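Bins, tubs and the long table – tips for a workroom that keeps silting up

Nov 23, 2023

Quick ones this time, typed between jobs. Most of it is about open bins, because that's what I get the most mail about, plus a few bits on tabletops and carpet at the end.

Picking a bin

Go open. Lids are lovely in the store and then you spend your life putting them down somewhere. If dust is a worry, an old pillowcase over the top does it.

Rectangular beats round. Round tubs waste the corners of every shelf you own.

Sloping walls or straight? Sloping ones nest when empty and you can scoop small stuff up the side with a flat hand. Straight ones hold more. I have both and reach for the sloping ones nine times in ten.

Gray is a good color for a sorting bin. Screws show up, white clips show up, black rubber bits show up well enough. Avoid anything patterned.

Measure the shelf first. I know. I bought 5 bins from Draltilport in October and the lip was just too wide for the rack, so now they live under the stairs with the paint. Measure at the lip, not the base!!

Painted metal bins

They last forever but they scratch. Scratches on the inside are fine, leave them alone unless you see rust. Outside scratches snag sleeves if the paint lifts.

To clean: brush out the grit first. Dry. If you wipe with grit in there you're just sanding it. Then warm water, drop of dish soap, soft cloth. Dry it right away, corners especially.

No steel wool. No scouring powder. I used powder once on a blue one and it went chalky in a patch as big as my hand and stayed that way.

Rust spots – fine sandpaper, wipe, dab of metal primer, dab of paint. Doesn't have to match. Let it cure overnight even if the can says two hours.

Sticky label gunk comes off with cooking oil. Rub in, go away, have lunch, rub off. Wash afterwards or it'll collect fluff.

Lining

For small parts that rattle, cut a bit of drawer liner to fit. The cheap ribbed kind is ok. Brirketti does a felt one that's nicer to work on but it grabs every thread and staple, so only for glass or things with a finish.

Newspaper works too and you just roll it up and bin it. (The other kind of bin.)

Don't glue liners down. You'll want them out.

Emptying a mixed bin

The big one. Everybody has a bin of Everything. How I do mine:

Put it up on a table. Not the floor, your back will tell you about it.

Take the big stuff out first, straight to where it lives. Don't make a pile for later.

Then work from one end to the other. Not from the top down – you only stir it. Clear a strip of the bottom at one end, so you can see bare floor of the bin, and push on from there.

Three jars beside you: keep, somebody else's, no idea. The "no idea" jar gets a date on it. If I haven't needed anything from it by the next sort out, gone.

Last handful is always washers and crumbs. Magnet in a sandwich bag, sweep it through, turn the bag inside out over a jar. Best trick on this page probaly.

My worst bin had 447 pieces in it. I only know becuase I was selling the lot and the buyer wanted a number. Took 63 minutes, with a coffee.

Cords and cables in bins

Don't drop them in loose. They tie themselves up overnight.

Coil, don't fold. Over your hand, not your elbow, the elbow way puts a twist in. One strip of hook and loop tape round each. Tag the plug end with masking tape and write what it's for.

Long heavy ones hang on a peg. Bins are for the short ones only.

Protecting the tabletop

Light wood shows everything. A metal bin dragged over it leaves gray marks – lift, or stick felt pads on the corners. Pads wear out, check them when you think of it.

Gray marks that are already there: pencil eraser, the white kind. Along the grain. Works on most of mine.

Dents in bare wood, damp cloth and a warm iron, few seconds, look, repeat. Not on veneer.

Wax twice a year if it's an oiled top. I use Udov paste, smells like a shoe store, goes on thin. Too thick and it stays tacky for days and then everything's stuck to it including the mail.

Carpet in a workroom

Not my choice, came with the room. Dark charcoal hides a lot, which is good until you're barefoot. Run the magnet over it before the vacuum. Empty the vacuum more than you think, sawdust packs solid.

Dropped something tiny? Flashlight flat on the floor, shining sideways. Or a stocking over the vacuum hose with a rubber band.

Chair mat from Zieliński was 12 dollars in the clearance corner and has saved that carpet. Get the one with no spikes if your pile is short. 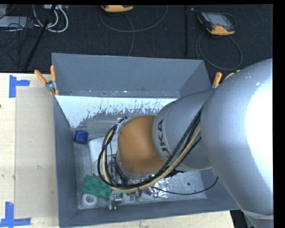

One more on bins and then I have to run – write the label on the short end AND the long end. You'll turn it round on the shelf some day and be glad. Paint marker, not the regular sort, regular rubs off painted metal in a month or so. If you mess up, nail polish remover takes the marker off but test it underneath first, it can take the paint with it.

Shelf brackets next time, the ones that sag.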